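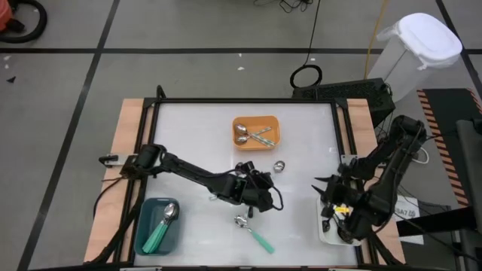
Two spoons with striped handles in an orange tray.

Katona Cutlery Words

Version 2, updated Tue 1 July

This is a small word list of names for spoons, forks and ladles, as people say them in Arnier, Wullden and the villages between. It has 314 entries from 32 speakers. The first version had only the Arnier words.

Files

words.csv: one entry per line, encoding UTF-8
speakers.csv: village and age group, no names
notes.txt: remarks on spelling

Columns in words.csv

id, word, plural, meaning, village, speaker_id

Known problems

For 21 entries the plural is missing. I will ask again when I visit Wullden. The word for soup ladle is written in two ways, please do not merge them, the vowel is different.

The Momley entries were removed in June and are not yet checked.

License

Free to use for study and teaching. Please mention the version.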